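Setting up your first sitting

I wrote this section for people using the Bretwood course at home, with the workbook and the audio but no teacher in the room. Priit Kairys taught me most of it, and Aušra Žukauskas fixed my spelling.

Before you start

Pick a spot where you can sit for one track without getting up. A kitchen chair is fine (I still use mine!). Put your phone in another room unless the audio is on it.

1. Open the workbook to the page marked Sitting One and read it through once.

2. Sit with both feet flat on the floor and let your hands rest wherever they land.

3. Start track 2. Track 1 is only the welcome talk, and you can save it for the bus.

4. When the bell rings, follow the breath at the nostrils. You will wander off — I do it all the time — so come back and start again.

5. At the second bell, stay put for three more breaths before you open your eyes.

Note: The counting practice in the back of the book goes up to 200. Leave it alone until you've finished the first month.

Caution: If a sitting brings up something painful, stop. Open your eyes, stand up, walk around a little. Please talk to a doctor or someone you trust before going on if it keeps happening.

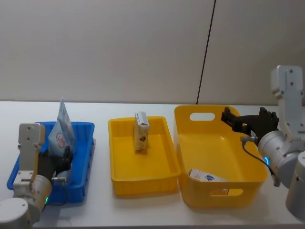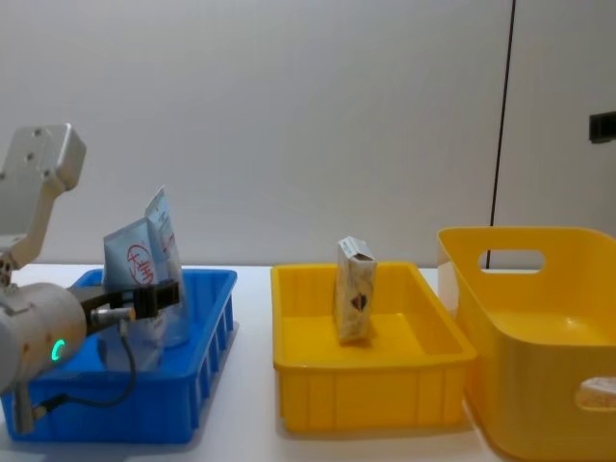
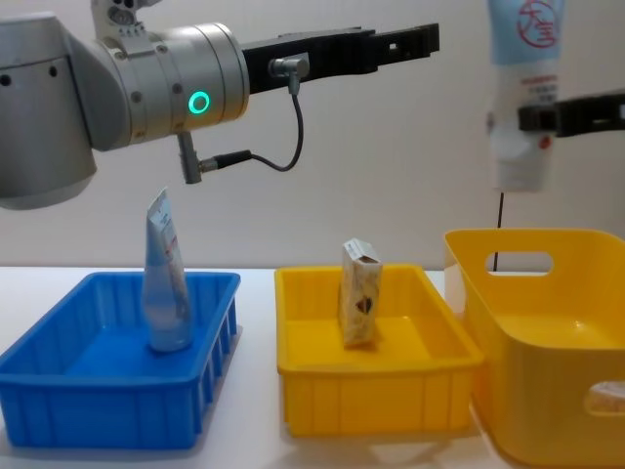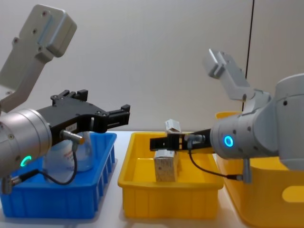

6. Write one line in the log. Mine from April mostly say "sleepy," and Priit told me that was a perfectly good entry.

7. Put the workbook back where you'll see it tomorrow morning. I keep mine next to the coffee, and on the days I move it I tend to skip.

If you miss a day, pick up at the same page. The longer evening sitting starts in the next section, and you'll want a cushion for that one.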